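Broltura Film Society
Documentary season: speaker notes for the introduction to "The McGrath Tapes"
Speaker: Cillian Costello

Opening (6 minutes)

Good evening, and welcome to the second screening of the June season. Please remind the audience that the film runs without an interval and that the bar reopens afterwards.

The McGrath Tapes follows a dance band through its last two summers on the road. The director, working for the production company Pesteo, was given access to 492 reels of home recordings, most of them unlabelled. Pause here for the first slide.

The recordings

The reels were kept by the band's driver, who taped rehearsals, arguments and long stretches of motorway. Nearly half have no music on them at all. The film uses these quieter passages generously, and members may find the first section slow. It is worth saying so at the outset — the pace changes once the band reaches Gristard.

Interviews were recorded at the homes of surviving members. There is no narrator. Captions give the name of each speaker once only, so the audience should be advised to note the faces early on. 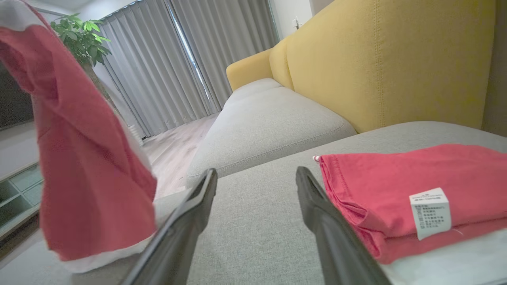
The Gristard concert

The longest sequence covers the final engagement, before a paying audience of 993. The picture was shot on one camera from the balcony and the sound was taken from the driver's own tape. The two drift apart in places, and the director chose to leave them so. Do not reveal the closing number.

Points for discussion

Ask whether the film is fair to the singer, who declined to be interviewed and appears only in old footage. Members who attended the Friday preview were divided on this question.

A further point is the treatment of money. The band's manager speaks at length about unpaid fees, but no papers are shown and no other voice is heard on the subject.

Close

Thank the projection team. Comment cards should be left in the box by the main doors. If time is short, omit the remarks on money and take questions from the floor.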